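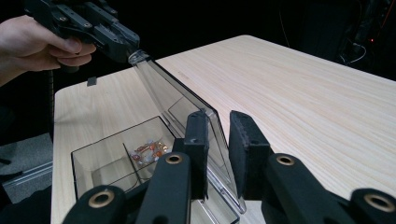 Mithilfe gesucht: Greifen, klappen, sortieren für das Projekt Oter

Ort: Woltevberg, Werkstattgebäude, Eingang Hofseite
Umfang: ein Termin zum Kennenlernen, danach zwei bis fünf Termine nach Absprache
Aufwandsentschädigung: 38 Euro pro Termin, zuzüglich Fahrkarte

Liebe Interessierte,

schön, dass Sie hierher gefunden haben! Wir sind die kleine Arbeitsgruppe Oter bei Allancombe in Woltevberg und beschäftigen uns seit einer Weile mit einer Sache, die sich auf dem Papier sehr schlicht liest und uns doch ganz schön auf Trab hält: Ein Roboter soll lernen, mit den Dingen umzugehen, die bei den meisten Menschen in der Schublade liegen. Dosen mit Klappdeckel, Sortierkästchen, Schraubgläser, Brillenetuis, kleine Beutel mit Druckverschluss. Dafür braucht unser Lernsystem, das wir Fu nennen, Vorbilder, und zwar viele, und am liebsten von ganz verschiedenen Menschen. Genau da kommen Sie ins Spiel.

Was Sie bei uns tun würden

Sie nehmen einen Greifer in die Hand (oder auch zwei, wenn Sie sich eingearbeitet haben) und erledigen damit am Tisch kleine Aufgaben: den durchsichtigen Deckel eines Kästchens an der Ecke fassen, ihn aufklappen, ein paar bunte Kleinteile von einem Fach ins andere bringen, den Deckel wieder schließen. Eine Kamera am Griff zeichnet mit, was vor den Fingern des Greifers geschieht. Nach jedem Durchgang stellen Sie alles wieder auf Anfang, drücken die Taste für den nächsten und machen es noch einmal, gern ein bisschen anders als vorher. Ein Durchgang dauert meist unter einer Minute, und wenn einer danebengeht, wird er eben als misslungen markiert. Auch die brauchen wir!

Bisher haben wir 3.215 Durchgänge beisammen, verteilt auf 44 verschiedene Aufgaben. Das klingt nach viel, aber gerade bei den Behältern mit Klappdeckel sind es erst 317, und die stammen fast alle von denselben vier Leuten aus unserer Gruppe, die inzwischen leider auch alle denselben Handgriff haben. Klares Plastik ist für Fu besonders schwierig, weil die Kanten spiegeln und die Tischplatte hindurchscheint. Deshalb liegt der Schwerpunkt der kommenden Runde auf durchsichtigen Deckeln, Trennwänden und flachen Fächern.

Wen wir suchen

Vorkenntnisse brauchen Sie keine, weder technische noch handwerkliche. Wir freuen uns über Menschen ab 18 Jahren, Linkshänderinnen und Linkshänder ausdrücklich eingeschlossen (davon haben wir bislang viel zu wenige), über große Hände und kleine, über Leute, die beruflich viel mit den Fingern arbeiten, und über solche, die beim Basteln immer schon zwei linke Daumen hatten. Sie sollten eine Stunde lang bequem sitzen und einen Gegenstand von gut einem halben Kilo halten können, natürlich mit Pausen. Eine Brille stört überhaupt nicht. Wenn Sie Beschwerden am Handgelenk oder in der Schulter haben, sprechen Sie uns bitte vorher an, dann schauen wir gemeinsam, welche Aufgaben passen.

Ein wenig Geduld schadet nicht. Am Anfang fühlt sich der Greifer ungewohnt an, die meisten fassen zuerst am Deckel vorbei und wundern sich. Das legt sich in der Regel noch während des ersten Termins.

Wie ein Termin abläuft

Ein Termin dauert zwei Stunden, mit einer langen Pause in der Mitte und kurzen Pausen, wann immer Sie möchten. Beim ersten Mal zeigen wir Ihnen den Greifer, Sie üben eine Weile ohne Aufzeichnung, und dann geht es mit drei leichten Aufgaben los. Es ist die ganze Zeit jemand aus unserer Gruppe im Raum. Kaffee, Tee und Wasser stehen nebenan, im Dezember erfahrungsgemäß auch Gebäck. Bitte tragen Sie Ärmel, die sich hochschieben lassen, und legen Sie Ringe und Armbänder für die Zeit am Tisch ab.

Termine gibt es an Werktagen zwischen 9 und 18 Uhr, auf vielfachen Wunsch nun auch am Samstag von 10 bis 12 Uhr. Der Samstag ist erfahrungsgemäß schnell vergeben.

Was mit den Aufnahmen geschieht

Aufgezeichnet werden das Kamerabild, die Bewegung des Greifers und die Öffnung seiner Finger. Ton nehmen wir nicht auf. Ihre Hände können im Bild sein, Gesichter sollen es nicht; falls doch einmal eines zu sehen ist, löschen wir die Stelle. Die Durchgänge werden unter einer Nummer gespeichert, Ihr Name liegt getrennt davon bei den Abrechnungsunterlagen. Sie unterschreiben vorab eine Einwilligung, die Sie in Ruhe zu Hause lesen können, und Sie dürfen jederzeit aufhören. Angefangene Termine bezahlen wir ganz.

So melden Sie sich an

Schreiben Sie uns ein paar Zeilen über das Kontaktformular von Allancombe, Stichwort „Oter Mithilfe“, oder werfen Sie einen Zettel in den Briefkasten an der Hofseite. Uns genügen Ihr Name, eine Telefonnummer, die Angabe Rechts- oder Linkshand und zwei oder drei Zeiten, die Ihnen passen würden. Wir rufen innerhalb einer Woche zurück. Sie können sich auch zu zweit anmelden, wir haben zwei Tische.

Der Eingang ist ebenerdig, Fahrräder können im Hof stehen. Parkplätze gibt es leider nur wenige.

Wir freuen uns auf Sie!

Ihre Arbeitsgruppe Oter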